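Perusero Low Bookcase
User Guide and Set-up

Section 4: Placing, loading and dressing the bookcase

Read this section after the carcass has been assembled and the back panel fixed. It applies to the three-shelf model with overhanging top and plinth base, in all wood finishes.

4.1 Positioning

1. Choose a wall free of radiators and heating vents.
2. If a baseboard is fitted, measure its thickness. The plinth will meet the baseboard before the carcass meets the wall, leaving a gap behind the top.
3. Lift the bookcase into place with two people. Hold it under the lower shelf. Do not lift by the molded edge of the top.
4. On carpet, leave the empty bookcase standing overnight, then check it with a level on the top and on the middle shelf.
5. Fit the wall strap (bag T, Trarnik fastener set) before loading any shelf.

CAUTION: The bookcase must be strapped to the wall in homes with small children. A loaded upper shelf over an empty lower shelf raises the tipping risk.

4.2 Using the top surface

The top is rated for a spread load of 14 kg. It suits a telephone, a vase, remote controls and similar household articles.

1. Place corded items first. A telephone belongs near the back, on the side closest to its wall plate.
2. Lay the handset cord on the top surface. A coiled cord that hangs over the side can be caught by a passing arm or a vacuum hose.
3. Place tall or top-heavy items toward the back.
4. Keep the front edge clear, apart from flat items such as a book in current use.
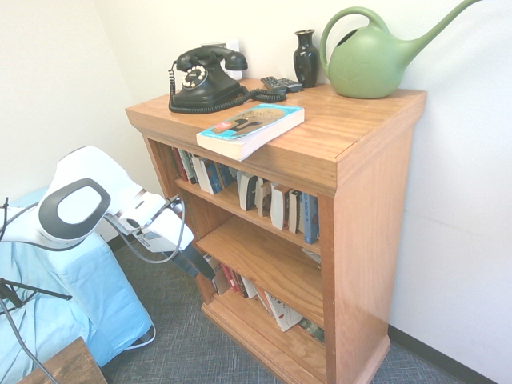
5. Empty watering cans before returning them to the top. Standing water under a can will mark the finish within hours - wipe it up at once with a dry cloth.
6. Put felt pads under ceramic, glass or metal bases.

NOTE: Soft rubber feet on clocks and telephones can react with the lacquer. Lift such items every few weeks and check for dull spots.

4.3 Loading the shelves

1. Load from the bottom up. Large and heavy books go on the bottom shelf.
2. Stand books upright with the spines level with the front edge of the shelf.
3. Fill each row from one side panel toward the other. If a row is short, close it with a bookend (not supplied).
4. Keep small electrical items, such as a speaker, on a shelf without tightly packed books, and leave 70 mm clear behind them for the cable and for air.
5. Collect loose papers and cards in a tray or folder.

Books left leaning for long periods will warp at the spine, and a leaning row pushes sideways against the panel. Straighten leaning rows whenever the shelf is dusted. Books that have tipped over should be taken out and stood up again from the panel side.

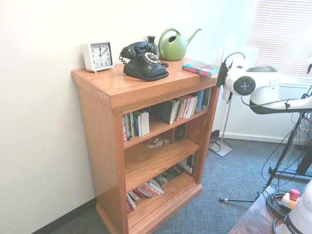
Estholm Home Furniture - Form 1558 - Page 14

4.4 Re-ordering a disturbed bookcase

1. Clear the top completely, starting with the item nearest the front edge.
2. Empty the shelves from the top down.
3. Check that the shelf pins are fully seated.
4. Wipe all surfaces along the grain with a barely damp cloth, then dry.
5. Reload as described in 4.3, and replace the top items as described in 4.2.

CAUTION: Do not move the bookcase while it is loaded. The plinth joints are not designed for dragging, on carpet or on hard floors.

Replacement shelf pins and wall straps are available from the parts desk at Mitsotakis-Vlachou. Quote the form number at the foot of the page.

Revised January 2026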